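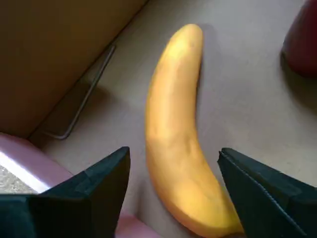 What happens to the people on a packing line when part of the picking is handed to a robot arm? At the site we studied, they kept their jobs but spent their hours differently: less reaching and lifting, more checking, sorting out exceptions, and deciding what the arm should be given to pick.

4. Changes in the work at the Nakberg packing site

4.1 Setting

The Nakberg site packs mixed grocery orders for small shops and school kitchens. Before the change, each order was filled by hand from start to finish by one packer. Under the Nondura program, 4 picking stations were fitted with an arm and a two-finger gripper, while the remaining stations were left as they were. Packers rotated between both kinds of station, so that most of the people we interviewed could compare them from their own experience.

Loose fruit was included from the first week. Management at the site regarded it as the hardest class of goods for the arms, and packers agreed. A single banana is curved, gives under pressure, and shows any rough handling a day later on the shelf. Figure 1 shows an open gripper with one finger on each side of a banana, next to a cardboard box.

Figure 1. Gripper and single banana on a light grey surface.

4.2 Data

We drew on three sources: station logs, interviews with packers and shift leads, and observation on the floor. The logs cover 2403 orders that contained at least one item of loose fruit. Of these, 852 included a pick that was completed or corrected by a person. We did not treat these as failures of the system. Shift leads at Nakberg had told packers to step in whenever they had a doubt, and some did so much more readily than others.

4.3 From picking to watching

The most common remark in the interviews was that the work had become quieter and slower to tire the arms and shoulders, but harder to keep one's mind on. Packers at the fitted stations described long stretches of looking on, broken by short moments in which a quick choice was needed. One packer put it this way: "My back is better. My eyes are worse." Another said that she missed the pace of filling an order alone and knowing it was hers.

Several packers had learned to read the gripper's approach. They said they could tell from the angle of the fingers whether a pick was likely to bruise the fruit, and would stop the arm before it closed. This skill was not part of the training, and it does not appear in any job description at the site. It was passed along at the stations, mostly during the early shift, when experienced packers were paired with new staff.

4.4 Who decides what the arm picks

At the start, the list of goods sent to the fitted stations was set by Villalobos, the firm that supplied the station software. Packers could stop a pick but could not change the list. Requests went through the shift lead and were often answered after the next delivery had already been packed. By November the site had moved this decision to the floor - a packer could now take an item off the list for the rest of the shift without asking.

Interviewees spoke of this change more warmly than of any other. It also altered the role of the shift leads, who had been used to carrying requests upward and now had to review choices made without them. Two leads welcomed this. A third felt that she was answerable for decisions she had not seen.

4.5 Comparison with Grastescombe

The sister site at Grastescombe installed the same stations but kept the list under central control throughout our study. We held 5 interviews there. Packers reported the same relief from lifting, and the same difficulty in staying alert. They were less willing to stop the arm, and two said that stopping it felt like making a complaint. The number of interviews is small, and the sites also differ in shift length and in the share of temporary staff, so we cannot assign the difference to the control of the list alone. Section 5 returns to this point using the shift records from both sites.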